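Pruvine grasping group, notes from the catch-up on September 3, 2019

I'm on notes again, so apologies in advance for the spelling and for the bits where I stopped typing and started arguing. Everyone came apart from the two who are at the Bruker site, and they dialled in for the second half.

Matters left over from July

The renaming of the old runs is finished. If you have a script that still points at the old folders it will fall over, and please come and find me before you "fix" it by copying everything back!

The ticket about the shared drive filling up stays open. We agreed to throw away the duplicate depth files and keep the colour ones.

Where we are with collecting

We now have 400 simulated episodes that passed the check and 176 that didn't. I had hoped for a better split, to be fair, but most of the rejects come from one bad afternoon when the start pose had been saved wrong and the arm began every run far too low. We're keeping those in a separate folder (labelled, I promise) in case we want failures later on.

The target for the first proper training run is still 3000. There was a long chat about whether that's too many for a single-object task. I said I'd sooner have fewer and more varied, the Bruker end said the opposite, and we went round that loop twice. What we settled on was to train a first model on what we've got, look at where it goes wrong, and aim the next lot of collecting at that.

Driving the arm

The new controller mapping in Fluten is much nicer. The wrist turn no longer fights you, and I got through a whole session without my thumb going numb, so that's progress. Two people find the closing speed too quick and would like it slower for the last bit. I'll put in a setting and leave the default alone for now.

We also talked about pauses. Some of us stop and think halfway down, and the model will happily learn to stop and think as well, with nothing to think about. From now on, if you've dithered, bin the episode and start again. Trimming the pause out afterwards was suggested and turned down, as it makes the arm seem to jump.

Variety

This was the meaty part. Somebody plotted the start positions and they bunch up badly in the middle, which is what happens when people place things by eye. Sundaram can scatter them for us, and the plan is to switch that on for every new batch, with the turn of the object scattered too. I asked for plain backgrounds to stay plain until the first model is trained. One change at a time, please, or we'll never know what helped.

The scanned objects are a bit lumpy compared with the hand-made ones. We had a moan about it and decided to live with it. The grasp check works off the simpler collision shape anyway.

Labels

We can't agree what counts as a success. Half of us mark it when the fingers close, the other half when the thing has been lifted and held. The wording is now: lifted clear and held for 27 frames. The old episodes need going over with that rule, and it's a dull job, so we'll split it evenly and do it with the radio on.

Jobs

Scatter settings switched on in Sundaram before the next batch: simulation pair.
Slower closing as an option in Fluten: me.
Relabelling the old episodes: all of us, a share each.
First training run on the current set: Bruker end, once the relabelling is in.

Any other business

The good chair is for whoever is driving the arm. Also, the wrist view is now recorded by default, so you don't need to tick the box any more, and if you do tick it you'll get it saved twice. 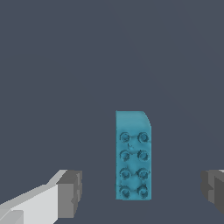
One more thing on the wrist view before I send this round. We said we'd keep it at full size for the first training run and only try the smaller version if loading gets painfully slow. I forgot to put that under jobs, so call it mine as well, and I'll bring some loading times to the next catch-up.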